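Assiette Trovell à bord annelé, coloris lavande – essai après un mois

Modèle testé : assiette large, aile à anneaux concentriques en relief, puits central. Poids relevé sur ma balance : 527 g. Achetée à l'unité en octobre, payée 32 euros hors port.

Prise en main
L'aile est large et les anneaux donnent une bonne accroche, même avec les doigts mouillés. En contrepartie, la surface utile se réduit au puits. Une portion de pâtes y tient, un plat en sauce demande de l'attention au transport. L'encombrement au placard est celui d'une grande assiette pour une contenance moyenne.

Entretien
Lave-vaisselle tous les deux jours, programme court. Pas de rayure ni de perte de teinte constatée. Les creux entre les anneaux retiennent les miettes et le calcaire : un coup de brosse souple par semaine suffit. L'éponge plate passe au-dessus du relief et ne nettoie pas le fond des sillons.

Stabilité
Aucun basculement sur plan de travail, y compris en appuyant sur le bord. Sur une table vitrée, l'assiette glisse un peu – un set de table règle la question.

Aspect
La teinte est pâle, plus grise le soir sous ampoule chaude. Les reliefs accrochent la lumière et marquent bien la courbe de l'aile. Avec un contenu orange, le contraste est net.
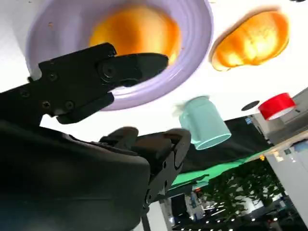 L'assiette lavande sur plateau blanc, avec un gobelet vert menthe.

Comparaison
Le modèle équivalent de Flovetti a une aile lisse, plus facile à essuyer, moins sûre en main. À prix égal, je garde la Trovell pour le service et la Flovetti pour le quotidien.

Note : 7/10.
Igor Doležal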